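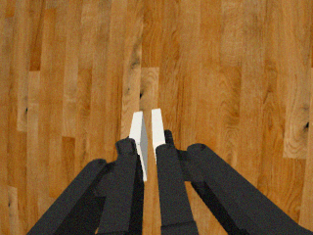 Render: Cluken simulator, wrist view. © Tiongson Controls

Prurholm Planner
Grasp planning and motion software for parallel grippers

Overview | Features | Requirements | Licensing | Release notes

Prurholm takes a target, a gripper model and a view of the workspace, and gives back a motion your arm can carry out without hitting the furniture. Other software does this too. Prurholm also tells you why it picked the motion, and when it can't find one it says so in a sentence, where you may be used to a six-digit code and a link to a page that moved.

It runs against real hardware or against Cluken, our simulator, using the same configuration file for both. Most customers start in Cluken, where a bad approach angle costs nothing but pride.

What it does

Approach planning. Prurholm samples grasp candidates around the target, throws out the ones the fingers can't reach, and ranks the rest. The ranking weights are in a plain text file. You're welcome to change them. Keep a copy of the old ones.

Fingertip-aware collision checks. Plenty of planners treat the gripper as one generous box, which works well until the part is sitting next to a wall. Prurholm models each link and each pad separately, open and closed and everywhere between, so the pads can go down into a tray compartment with the outer links still clear of the rim.

Perception input. Feed it depth, color or both, from a wrist view, a fixed view or any mix. Wood grain, knots and board seams are a known nuisance for segmentation, and the default filter now leaves them alone. Earlier versions would plan a very confident pick on a knot in the floor.

Readable logs. Every rejected candidate is listed with its reason. There are 28 reasons. Number 19 is "other," and we're working on it.

Live replanning. The control loop runs at 400 Hz. If the target shifts during the approach, the path bends to follow it within limits you set. Past those limits the arm stops and waits for someone with an opinion.

Working with small parts

Small objects are where grasp planners go to be humbled. A block in an open tray is a fair test: it has little surface to see, there's a thin divider close by, and the gripper hides much of the view once it gets near. Prurholm keeps the last good estimate of the target and carries it through the blind part of the descent. You can set how long it trusts that memory. The default is 80 milliseconds, and shorter is safer if your parts like to roll.

Low, dark items on a pale tabletop are handled by the fine-object mode, off by default for the sake of speed. Turn it on in the perception panel, under Advanced, where we put it before we knew how many people would want it. 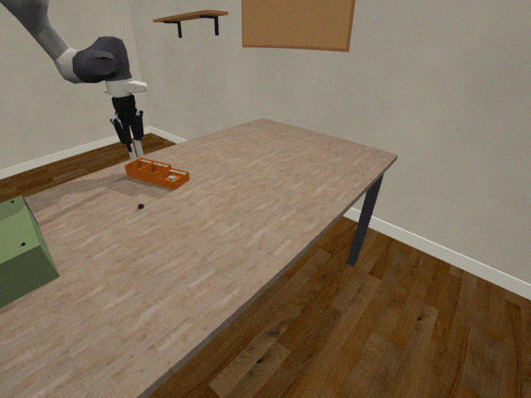
One reviewer on the Zemdale users' board wrote that the planner "refused my first nine grasps and was right about eight," then asked for a button to overrule it on the ninth. Version 4 has the button. It's labeled Force Candidate, it asks twice, and it writes your username in the log.

Working with Cluken

Cluken loads arm, gripper and room models and renders them from as many viewpoints as your graphics card will tolerate. Lighting, surface textures and object positions can be shuffled between runs. Recorded runs play back in Prurholm frame by frame — handy for finding the exact moment a plan went from sensible to ambitious.

Contact physics are decent for rigid parts. Cloth, cable and anything sticky are on the roadmap, where they have been for a while.

Requirements

64-bit Linux, 16 GB of memory
A graphics card, for Cluken and for fine-object mode
A robot driver that accepts streamed joint positions
Gripper geometry as URDF or STEP (mesh files load, with grumbling)

Licensing

Seats are sold per workstation, and simulated arms don't count toward your total. Version 4 gets fixes through 2028. The trial is the full product with a watermark on the renders, and it doesn't ask for a credit card.

Request a trial | Download the manual | Compare with version 3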